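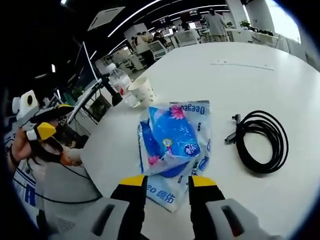

20 May 2025

Wipe solvent retention, second series. Carrying on from the February notes, which stopped at the cotton squares.

Aim is still to settle which wipe we use for the final clean on the aluminium coupons before bonding. Peel results have drifted since winter and the adhesive batch has been ruled out. Surface prep is next on the list.

Stock on hand: Cellau nonwoven (opened box), Flarier knit polyester (sealed). The Ralach sample pack is still on order, so no numbers for it yet.

Method. Condition wipes overnight in the balance room. Tare, dose with isopropyl to saturation, hang from the corner for 300 seconds, weigh. Then one straight pass over the coupon under the 200 g block, no return stroke. Weigh the wipe again. Coupon goes under the lamp at a low angle and residue is scored 0 to 9 against the card on the wall. 6 coupons per wipe type.

The February series used a hand-held pass with no block, so those scores should not be plotted on the same axis. I have left them in the old sheet and started a new tab.

Observations, Cellau. Holds a lot of solvent and lets go of it unevenly. First third of the coupon is flooded, last third barely wetted. Streaks follow the fibre direction if the wipe is folded the long way. Folded the short way they are fainter but still there. Scores mostly in the middle of the card. Some lint at the cut edge, worse on wipes from the top of the box.

Observations, Flarier. Takes up less, releases it more evenly. Colour of the film under the lamp is uniform to the end of the stroke. One coupon scored badly and on inspection had a scratch from machining, so it has been bagged separately and not replaced. Sealed edge sheds nothing I could find with the loupe.

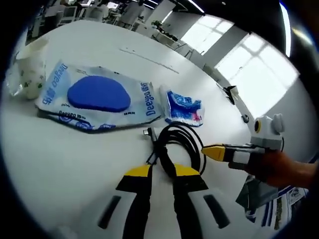

Balance drift was a nuisance in the afternoon. The reading crept upward whenever the fume hood sash was raised past the second mark, so all wet weights from the second half of the Cellau run were taken with the sash down. Anyone repeating this should do the same from the start. Zero was checked between coupons and written in the margin of the sheet.

Evaporation during the hang is larger than I had allowed for. The wipe loses weight the whole time and the curve is not flat at 300 seconds. A covered hang would be better. The tall jar with the ground lid would do if the hook can be fixed to the underside.

Still to do:

Blank coupons, wiped dry, both types
Repeat Cellau with the edge folded in
Water break test on whatever coupons are left clean
Covered hang, one trial before changing the method sheet
Ask Hung for the finish spec on the new coupons, as the last delivery looked duller than the one before

The coupons from this series are in the tray on the second shelf, marked in pencil on the back. Please do not handle the front faces. Used wipes have gone to the solvent bin and the lid is clamped. Isopropyl is down to the last bottle, reorder is on the whiteboard.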